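Skip to content
Home About Us Our Range Stockists Trade Accounts Contact
Search products Go

About Mastora

Mastora is a family-run supplier of timber care products, based in regional Victoria. We make oils, waxes and finishing pastes for furniture, benchtops and floors, and we sell them to cabinetmakers, floor sanders, hardware stores and people doing up a table in the shed on the weekend.

The business was started by Gerardo Farina, a French polisher by trade. He had been mixing his own wax for years and giving the leftovers to other tradespeople in the district. When the requests got to be more than he could fill from a laundry trough, he leased half a shed on Senier Road and bought a second-hand heated mixer. We have since taken over the other half of the shed. The mixer is still in use for small batches.

Assunta Mancuso joined as bookkeeper and now manages the company day to day. Gerardo still looks after formulation and answers most of the technical enquiries himself, so if you ring with a question about an old shellac finish you will probably end up speaking to him.

What we make

Our products are sold under two names. Tuleo is the trade line, supplied in larger tins and drums, and is mostly hardwax oil and penetrating oil for floors and joinery. Mazza is the household line. It includes a beeswax furniture paste, a benchtop oil and a cleaner for oiled surfaces, all in smaller sizes.

There are 50 products in the current range, counting colours and pack sizes separately. Tinted oils are made to order and usually leave us within the week. Clear finishes are kept in stock all year round.
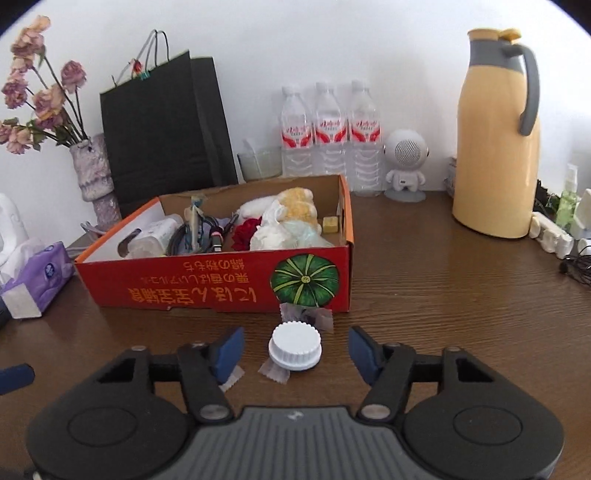

Dark timber tabletop with a small white container.

Dark timbers shows up dust, scratches and water marks sooner than pale ones, and a good share of the calls we get are about them. We would sooner talk you through a test patch than sell you the wrong tin. Free sample sachets of any Tuleo oil are available to trade customers, and household customers can buy them at cost.

Where to find us

Mazza products are carried by 87 independent hardware and paint shops in Victoria, South Australia and southern New South Wales. We do not supply the large chains. If your local shop doesn't stock us, ask them to get in touch and we will send out a price list.

Trade orders can be picked up from the Senier Road counter. Please ring ahead for drums, as the forklift is not always at the front of the building. We close for stocktake during the first week of October and orders placed that week are sent the following Monday.

Returns and empties

Unopened tins can be returned within 70 days with a receipt. Clean, empty Tuleo drums are accepted back at the counter and credited to your account. Rags used with any oil finish should be laid flat outdoors to dry or soaked in water before going in the bin, as they can catch fire if left bunched up.

Page last updated April 22, 2022

Contact Us | Safety Data Sheets | Privacy | © Mastora. All rights reserved. | Back to top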